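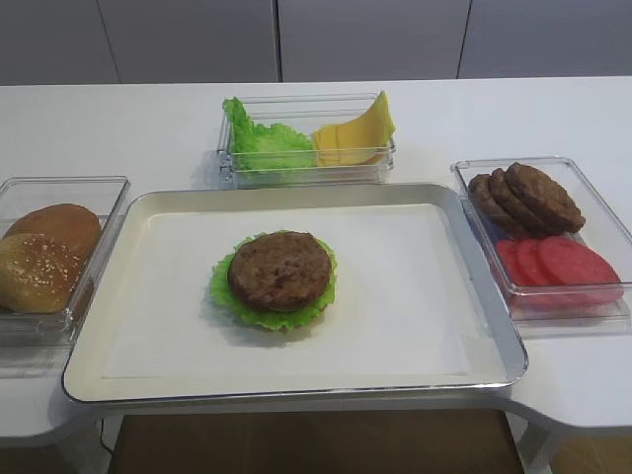
Any barbecue that needs a spreadsheet is a catering contract, according to my sister, and she'd like it noted that she said so in January. Noted. She then asked to be put down for two burgers and a lift home.

I'd offered to host our end of the street. Zerkell Avenue hasn't had a proper do since the drains went, and I was three glasses into somebody else's shiraz when I said leave it with me. They left it with me.

Print this post | E-mail to a friend | 4 comments

The barbecue

My old one had rusted through at the bottom, so in a fit of confidence I bought a second-hand Draken off a bloke in Wekodberg for $169. He threw in the cover and a gas bottle, which I later found contained mainly the idea of gas. It has four burners. Three of them light, and the fourth clicks at you until you've stopped believing in it.

Getting it home took most of a Tuesday evening and both occy straps. If you're thinking of buying one, measure the side gate first. I measured the barbecue very carefully, twice, and the gate not at all. We ended up taking the lid off in the neighbour's driveway, and there's still a screw out there somewhere that the Draken doesn't appear to miss.

The quantities

Sixteen people said yes. Anyone who's fed a street will know that sixteen is an opening bid - by the Sunday before, I had 22 on the list, including a household I'm fairly sure lives around the corner and heard about it through the fence.

The usual advice is one and a half burgers a head. I've never met the person who eats the half. I went with two each for the grown-ups and one for the kids, then added a few because I'm my mother's child and the thought of running out makes my ears go hot. Choo's had buns on special, so I bought far too many of those as well and filled the freezer until the peas had to go next door.

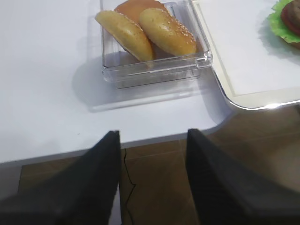
The salad question

I don't mind tomato going in a burger. I mind it going in early. It slides out sideways and takes everything with it, and then you've got a grown man in good chinos eating over the garden bed. Put it next to the meat and let people make their own mistakes.

Beetroot I won't discuss again. There were 1000 words on it last summer and I had to turn the comments off.

Lettuce is fine if it's dry. Wash it in the morning, roll it up in a tea towel and put it back in the fridge, and leave it alone until the onions are nearly done. Iceberg has the crunch, but the frilly sort holds onto sauce better and makes you look as if you've tried.

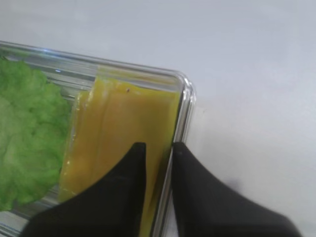

What I'd do again

The make-your-own table, yes. Paper plates, no, they fold at the worst possible moment. I'd start the onions half an hour sooner and I'd test the gas bottle by some method other than picking it up and nodding.

We ate at ten past eight. I'd told everyone six. My sister had three burgers, and the lift home.

Share this: 22 shares
Search this blog
Older posts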